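Sunday, late morning. Puzzle tray again, big dark table.

Where we are on the chores list: wiping is fine, folding is fine for towels and bad for shirts, putting things back in a tray is still the weak one. Stiko asked for a straight yes or no on whether the arm could do tidying and kitting by spring. I'd like to give them a number with the answer, so today is hand-held demos only, two grippers, one operator standing. Target is 136 good takes. A take counts if the piece ends up seated without the tray sliding more than a finger's width.

Table cleared before starting. Tray goes down on the diagonal. The last policy only ever saw it square to the edge and got lost when I turned it by hand.

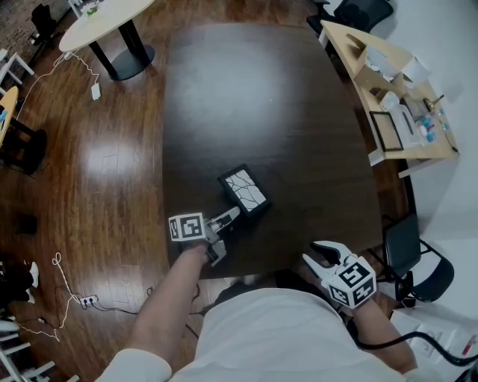
Right gripper open past the table edge, left one at the lower left edge of the tray.

Notes as I went:

- Black tray on dark brown wood is a poor choice. The top view has trouble finding the border, and the ceiling lights reflecting off the table don't help. Try a light mat next time.
- The left hand wants to hold the tray still while the right does the work. People do this without thinking. The Trositz policy treats the arms as nearly separate and never learned to brace. I think that accounts for most of its misses.
- The thick cable on the right wrist drags when the arm crosses over. Route it up the forearm and tape it, or get the lighter one.
- First 6 takes thrown out, forgot to reset the gripper zero.
- Each take runs longer than I planned. 40 seconds is normal if a piece goes in crooked and has to be lifted again.

Compared this with the Pitkänen shop test, where the arm sorted brackets into bins all afternoon with hardly a stop. Bins forgive a lot. You let go a little high and the part still lands where it should. A fitted piece has to go in at the right angle, and the fingers have to feel when it's caught. Putting forks in a drawer insert is closer to bins. Closing a snap-lid container is closer to this. I'd split the chores list that way before anyone promises dates.

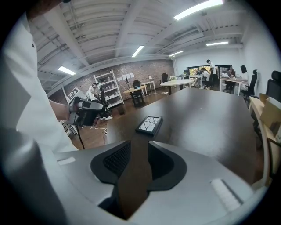 **Status: open**

My answer to Stiko for now: yes for dropping things into places with slack, no for fitting. Shirts stay on the no side too.

Plerance wants the same tray run with long sleeves and short sleeves, to see if the wrist views get confused by cloth near the fingers. Fine by me, but log which is which in the take name. We lost a whole set to that once.

To do:

- light mat, matte
- tape for wrist cable
- retrain on diagonal tray only, then mixed, compare
- 5 trials on the arm after each retrain, same start pose, write down every miss and what kind
- ask Trositz if the two-arm version shares a state between sides or just a clock

Stopped for lunch with the count short of target. Picking up from the same tray position, marks are on the underside of the table edge.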